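Murcombe Workshop Building – Fire and General Safety Inspection
Date: 2018-10-05
Inspected by: Jytte Ravn
Areas covered: ground floor, upper floor, Fleneck annex, yard

Ratings: OK / Fix / Urgent. Comments are for the building manager unless marked otherwise.

1. Exits and escape routes

1.1 Main entrance opens fully, no key needed from inside: OK
1.2 Rear exit clear: Fix
Two pallets of copier paper inside the door. They were there in April as well. Door opens, but you have to turn sideways to get past.
1.3 Exit signs lit: OK
1.4 Stairwell free of storage: Fix
Folding chairs under the bottom flight. Move to the annex.
1.5 Stair treads and handrail: OK
Handrail bracket at the upper landing has been replaced and is solid.

2. Fire extinguishers and alarms

2.1 Extinguishers in place and tagged: Fix
Number 629 is missing its tag. Gauge is in the green. The service firm, Vakivex, should retag it or swap it out on their next visit.
2.2 Access to extinguishers: OK
2.3 Alarm panel showing normal: OK
2.4 Alarm test: OK
Sounded on both floors and in the annex. The annex sounder is quieter than the others – could be heard with the door shut, but only just. Would like it looked at.
2.5 Smoke detectors free of covers and paint: Urgent
Detector outside the upstairs restroom still has the plastic cap from the painting work. I took it off. Please check that the painters left no others in the ceiling spaces I can't get into.
2.6 Evacuation drill held in the past year: OK
Building was empty in four minutes. Roll call sheet was out of date and listed people who have left.

3. Electrical

3.1 Panel doors closed and labeled: Fix
Breakers 15 and 20 have the same label. One of them is the yard lights.
3.2 No power strips plugged into other power strips: Fix
Upstairs office, behind the filing cabinets. Corrected while I was there, but another outlet is needed on that wall.
3.3 Space heaters: Fix
One 2000 watt heater under a desk, on an extension cord. Unplugged. Tenant (Workneh) has been told it goes straight into the wall or goes home.
3.4 Cords and plugs in good condition: OK

4. Windows, lighting and air

4.1 Windows open and latch: Fix
Two latches on the upper floor are stiff. A little oil first, then replace if that doesn't do it. 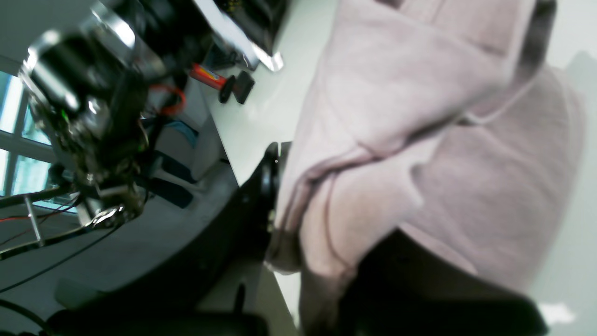
4.2 Glass free of cracks: OK
4.3 Ceiling lights working: Fix
Three tubes out in the corridor, one flickering in the kitchen.
4.4 Vents clear: OK
Dusty. Add to the cleaning list.

5. Kitchen and first aid

5.1 First aid kit stocked: Fix
Out of large bandages and eyewash. Burn gel is past its date.
5.2 Fridge and microwave clean, cords sound: OK

6. Yard

6.1 Walkways even: Fix
Loose paver by the bike rack, same one as before.
6.2 Dumpster away from the wall: OK

Follow-up
The detector check in 2.5 needs doing before anyone uses the upper floor on Monday. Everything marked Fix can go on the regular work order. Send me the new roll call sheet when it's ready.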